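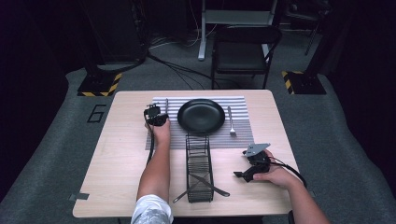 December, by Renzo Donati

Quick one tonight, I have a pot of beans going and half an hour before people show up.

So. Table setting. I used to be a forks-in-a-jar person. You came to my place, there was a jar, you took what you needed, done. Worked fine for years. Then my aunt moved to Munevport and left me her box of silverware, and the box has a lid that closes, and now I feel like I have to do it properly. Or sort of properly.

The square table is the problem. Seats 4 if nobody brings elbows. One placemat takes up most of a side, so two facing each other is OK, and once the other two go down the corners overlap and you're setting plates on a slope. I tried round mats. Slid everywhere. Tried no mats – my mother noticed in under a minute.

Went back to the striped ones. Gray and white, the darker woven band goes toward the person sitting down. That is my rule, I have no idea if it's THE rule. Black plate in the middle. I like the black plates a lot more than I expected to, even though they show every single fingerprint and you have to go over them with a towel right before you put them down. Food looks good on them. Rice looks great. Beans, we'll see.

Then the fork. OK. I put the fork on the right. I know. Fork goes left, knife goes right, blade facing in, I've had the emails. I'm right handed, I don't switch hands halfway through a pork chop, and when it's only me eating I want the fork where my hand already is. For guests I do it the correct way, mostly. Last time I did three the correct way and mine the wrong way and then somebody sat in my chair.

What did change things is bringing the dish rack to the table. The little black wire one. I was walking back and forth to the kitchen with two forks, then two knives, then oh the spoons. Now the rack comes out with whatever's in it, sits right on the wood in front of the mat, and I set straight from there. Knives I just lay across the top so they don't drop down between the wires. Then the rack goes back to the sink and waits for the dirty ones. Check that the bottom is dry first, I've got a pale line in the wood from the one time I didn't, and it's not coming out. I tried mayonaise, I tried the hair dryer.

The rack is from Jomia, secondhand shelf, came with somebody's bottle brush still stuck in it. The mats were from Ellico. I paid too much for them and they shrink if you wash them warm so don't. Cold, flat on a towel, and iron the back if you care. I don't iron them. I stack them under the big cookbook overnight and that does it.

Somebody asked about the table itself. It's from Mabaso, 50 bucks, one leg shorter than the rest, folded card under it. Been meaning to fix that leg since before I had the couch. It looks nicer with only the one light on over it and the rest of the room dark, which is also how I hide the laundry.

Still haven't sorted out:
– where glasses go when the plate takes up the whole mat
– napkins. cloth ones need washing and I wash enough
– serving dishes, there is literaly no room, tonight the pot is going on a chair

Oh and the spoons. My aunt's box has 4 soup spoons and one giant one that I think is for serving but might be for feeding a horse. I've been using it for the beans. If you know what it's called tell me, it has a little shell shape at the end of the handle.

Door just went, they're early. Beans are not done. More later, I want to write up the bread from last week too.

Last updated: December, 11:40 pm – beans were fine, needed salt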